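Storing boxed biscuits and dry goods in a two-door wooden cabinet

Mekico Household Notes, storage section

Scope

These notes cover the sorting, labelling and shelving of small boxed goods: biscuits, crackers, tea, stock cubes and similar. They assume a closed cabinet with two hinged doors and at least two shelves. Open shelving needs a different layout and is dealt with on a separate page. Tins and jars are left out as well, apart from a note on weight near the end.

You will need

A clear table next to the cabinet
A soft cloth and a bowl of warm water with a little washing-up liquid
A dry tea towel
White paper labels or a roll of white label tape
A fine permanent marker
A tape measure
Two shallow trays that fit the depth of the shelf

Step 1. Measure the shelf

Measure the inside width, the depth and the clear height under the shelf above. Take the depth from the back panel to the inner face of the closed door and not to the front edge of the shelf. On many cabinets the shelf stops short of the door and the difference is lost space.

The cabinet used for these notes gives 243 mm of clear height on the upper shelf. A Comeo tray with a 30 mm rim fits under that with room to lift a box out over the front. If your clear height is much lower, leave the trays out and stand the boxes directly on the shelf.

Step 2. Empty and sort

Take everything out and put it on the table. Work one shelf at a time. Make three groups: unopened boxes, opened boxes, and anything past its date. Put the last group straight into the bin or the recycling before going further, otherwise it tends to go back in.

Flatten any outer carton that holds a single inner packet, unless the cooking instructions are printed only on the carton. Biscuit boxes should be kept. The card protects the contents from being crushed, and a box stands up on a shelf where a loose packet will not.

Step 3. Check each box

Look at both end flaps. A flap that has lifted on an unopened box can be closed with a short piece of tape. If the inner wrapper is split, treat the box as opened.

Find the product name and note which way it runs. Long, narrow boxes often have the name printed along their length, as on the vanilla shortbread in red and black tartan card. Stored upright, a box of this type has to be read sideways. Laid along the shelf on its narrow side, it reads normally, but it takes up more width. Decide on one method for the whole shelf and keep to it.
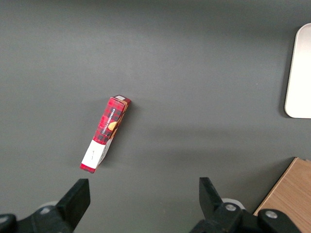 Step 4. Label

Write the month of purchase on a white label, for instance "July", and for opened boxes add the word "open". Fix the label to the face that will point towards the door. Do not cover the best-before date or the allergen list. On a strongly patterned box a white label is easy to find; on a plain white box draw a border round it with the marker.

Let the ink dry before stacking. Marker on glossy card will smear if another box is slid across it.

Step 5. Clean the inside

Wipe the shelves from the back to the front with the cloth, well wrung out. Pay attention to the corners and to the shelf-pin holes, where crumbs collect. Dry with the tea towel and leave the doors open for 30 minutes.

Do not use a scouring pad or a bleach cleaner on pine or other pale softwood. Both leave patches that show up against the grain.

Step 6. Clean the doors and handles

Wipe the door faces in the direction of the grain, which is vertical on most cabinet doors. Dry them at once. Water left in the seam between the two doors can raise the exposed edge of the wood, and a raised edge will rub.

Where the handles are set in a routed recess, the cloth has to go behind the grip. Fold it into a strip, pass it through and draw it up and down. Finish with the rounded ends of the recess, using a cotton bud if the gap is narrow. Black metal handles can be wiped with the same cloth. Light scuffs in a matt black finish should be left alone, as polishing turns them shiny.

Check that each handle is tight. If one moves, tighten the screws from inside the door by hand. A power driver can pull the thread or mark the wood.

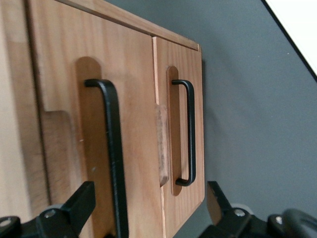

Step 7. Load the shelves

Place the trays first. The left tray takes opened boxes, the right tray takes unopened ones. If one of your doors is opened more often than the other, put the opened boxes behind that door instead.

Load from the back. Newer purchases go in first and older ones stand in front. Keep heavier items, including any tins, on the bottom shelf. Leave a finger's width between the last box and the side of the tray so that a box can be gripped and lifted without disturbing its neighbours.

The upper shelf in our cabinet takes 16 narrow boxes standing upright. Laid flat in two layers the same boxes fit, but the lower layer is awkward to reach.

Step 8. Close and test

Close both doors slowly. If a door meets resistance, a box or a tray is standing too far forward. Open it again and push the row back. Do not rely on the door to do this.

Notes on products

The Trulton label tape peels off uncoated card without tearing it if removed within a few weeks. The Suksawat paper labels hold better but take the surface with them. Either is suitable for packaging that will be thrown away.

Repeat steps 2 to 4 when the right tray is half empty. Steps 5 and 6 can be done less often.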